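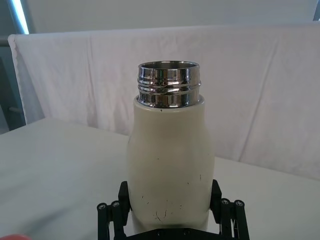
Figure 1. Uncapped bottle held near its base by the two-finger gripper, wrist camera view.

Shirima: A Low-Cost Gripper and Wrist Camera for Handling Drinkware
Project report, Automation Laboratory course, November
Built at the Torkimlow shared workshop

Summary

This report covers the design and build of Shirima, a parallel-motion gripper with a small camera mounted at the wrist. The gripper was built to pick up upright bottles and cups and hold them still enough for a second tool to work on the open end. The report deals with the finger linkage, the grip force setting, the camera position and the recording setup. Arm motion planning is left to the existing course software and is not discussed in detail.

1. Requirements

The course brief asked for a gripper that could hold a container of up to 700 grams by its outer wall without marking it. We added two requirements of our own. The mouth of the container had to stay in view of the camera during the whole grip, and every part had to be replaceable with the tools in the workshop.

The first of these ruled out our original plan, which was to grip bottles by the neck. A neck grip is short and strong, but the fingers cover the screw thread and most of the opening. A low grip on the body leaves the neck clear, as in Figure 1, where both thread ridges and part of the rim can be seen. The cost is a longer lever arm between the fingers and the mouth. Any sideways load at the top of the bottle becomes a tilting load at the fingers.

2. Finger linkage

Each finger is carried on a pair of parallel bars, so that it keeps the same angle to the base plate as it opens and closes. The bars turn on metal socket-head screws at the pivots. An earlier version used plastic pins. These wore oval within the first week of testing, and the fingertips developed enough play to let a bottle lean. The screws were fitted with thin washers on both sides and tightened until the bar just stopped rattling, then backed off slightly and fixed with thread lock.

The base plate was drawn with more holes than the final design needs. This let us move the finger assemblies outward for wide cups without cutting a new plate. Only the inner set of holes is used for bottles.

One motor drives both fingers through a pair of meshed gears, so they close by the same amount. This centers the bottle on the gripper even if the arm stops a few millimeters to one side. If the bottle is heavy and the table surface has grip, centering drags the base sideways. With an empty bottle the effect was too small to matter. With a full one it could be seen in the recordings, and we reduced the closing speed for that case.

3. Grip force

Force is limited through motor current. The driver board is a Lostilex unit we already had in the workshop. It reads current as a raw value and has no calibrated scale, so the limit was found by trial. We started from a low setting and raised it until the bottle could be lifted and tilted to 30 degrees without slipping. The final limit was a raw value of 1567. At 3000 the fingers flexed visibly at the pivots and the motor became hot to the touch after a minute.

Coated bottles need a higher limit than bare steel ones of the same size. We expected the opposite and have no measured explanation. The matte coating may pick up dust from the bench, which would reduce friction at the fingertip. Wiping the bottle before a run gave more repeatable results, and this was made part of the procedure.

4. Camera position

The camera sits at the wrist and looks along the fingers. Two positions were tried. In the first, the camera was close to the base plate and the fingers filled much of the picture. In the second it was moved back and raised on a printed bracket, so that the fingertips, the body and the neck of a standing bottle fit in one view.

The polished neck is the hardest part of the bottle to detect. It mirrors the room, and its bright and dark bands move whenever the arm moves. Our edge detector often reported a band as the rim. Two changes helped:

Exposure was locked before each run, using the white tabletop as the reference.

The detector was told to look first for the line where the coating ends and the metal begins. That line stays fixed on the bottle. The rim is then searched for only in the area above it.

Small scratches and specks on the coating were also picked up as edges at first. A minimum length for accepted lines removed most of them.

5. Backdrop and lighting

A white sheet was hung behind the table to hide the workshop shelving. It was not ironed, and the creases gave weak false edges in side light. The length filter did not remove these, as the longer folds run the full height of the sheet. We masked the area outside the finger width in software. For a later version we would use a rigid board.

Daylight from the window changed during the afternoon, so runs for comparison were taken close together.

6. Remaining faults

The gear pair has backlash, which shows as a short delay when the fingers reverse direction. The cable to the camera passes close to the left linkage and needs a clip. The current limit has to be typed in by hand for each type of container. A simple lookup table in the Flalitz control script would remove this step, but was not completed before the hand-in date.

Drawings for the base plate, bars and camera bracket are in Appendix A. The parts list is in Appendix B.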